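Home | Household textiles | Bedding | Storage and care | Index | Random article

Printed bed sheet

A printed bed sheet is a flat or fitted sheet carrying a design applied to the surface of finished cloth, as distinct from a sheet whose pattern is formed on the loom by yarns of different colors. Printed sheets are used as the lower layer of the bed, directly over the mattress or over a mattress pad, and in many homes also serve as a clean surface on which laundry is sorted and folded.

Construction

Most printed sheets are made of cotton, polyester, or a blend of the two. The common weaves are plain weave (percale and muslin), sateen, and twill. In a twill the filling yarn passes over and under the warp in a stepped order, which produces a diagonal line. When the direction of the step is reversed at regular intervals, the result is a herringbone, a zigzag visible at close range and often lost at a distance. On a printed sheet a fine herringbone may be part of the weave or part of the print.

Weight and thread count are stated separately. Thread count is the number of warp and filling yarns in one square inch. Sheets at the low end of the trade have a count of 128, while labels showing 500 generally refer to fine single yarns or to plied yarns in which each ply has been counted. The second method gives a larger figure for the same cloth, and the two should not be compared directly.

Printing methods

Pigment printing fixes color to the surface with a binder. It suits all fibers, costs little, and leaves a slightly stiffer hand in heavily covered areas. Reactive printing bonds dye to cotton and keeps the cloth soft, but requires steaming and washing after printing. Disperse printing is used on polyester. Rotary screens apply one color each, so the number of colors in a design affects its cost. Digital printing removes this limit and allows a longer repeat.

Motifs

Designs are usually classed as floral, geometric, pictorial, or lettered. Mixed designs combine several classes on one ground, for example trees, clouds, triangles, and short words in capitals. In her handbook for the Plornley textile collection, Tsegereda Belay divides mixed designs into "scattered" and "ruled" types, according to whether the motifs lie freely on the ground or are held within bands. Lettering is normally given one reading direction, which makes the foot and head of the sheet distinguishable.

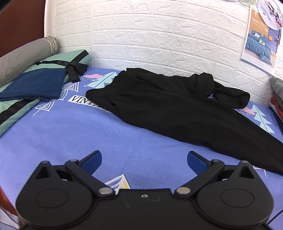 Does a printed sheet have a right and a wrong side?
Usually it does. The printed face has stronger color and sharper edges, and the reverse is paler. On thin cloth with reactive printing the difference can be slight, and the hem is a better guide, as it is normally turned toward the wrong side.

Use as a folding surface

A made bed offers a wide, level area at a convenient height and is the usual place for folding in homes without a laundry room. Blankets are folded first and set to one side, where they form a base for smaller folded pieces. Garments with sleeves, straps, or ties are laid out flat, the loose parts are brought across the body of the garment, and the whole is folded lengthwise and then crosswise. Ties left unsecured tend to catch in neighboring pieces.

Dark garments may shed lint or loose dye onto a pale sheet. New denim and unwashed black cotton are the most frequent sources. Transfer occurs mainly when the cloth is damp, and dark items should be fully dry before they are placed on the bed. Mihret Ambaye's test procedure for color rubbing, used by the Grivon mill, calls for 2 swatches of white cotton, one dry and one wet, each rubbed against the dark fabric and compared under the same light.

Care

Printed sheets are washed inside out in warm or cool water with a mild detergent. Chlorine bleach weakens most printed colors. Pigment prints wear by abrasion, first along folds and at the center of the bed, and should not be washed with towels or with garments that have zippers. Overdrying stiffens the binder and can cause fine cracking in large solid areas. Ironing is done on the reverse side while the cloth is slightly damp.

For storage, the sheet is folded with the printed face inward and kept out of direct sunlight. Changing the fold lines from time to time spreads the wear. Sets are commonly kept inside one of their own pillowcases.

Trade terms

The ground is the color on which motifs are printed. The repeat is the distance after which the design begins again. A Friesen border is a plain strip left between the last motif and the hem, named for the mill that introduced it. A Tunomance set consists of one printed sheet and 2 pillowcases in the ground color only.

See also: Blanket; Herringbone; Percale; Pillowcase; Twill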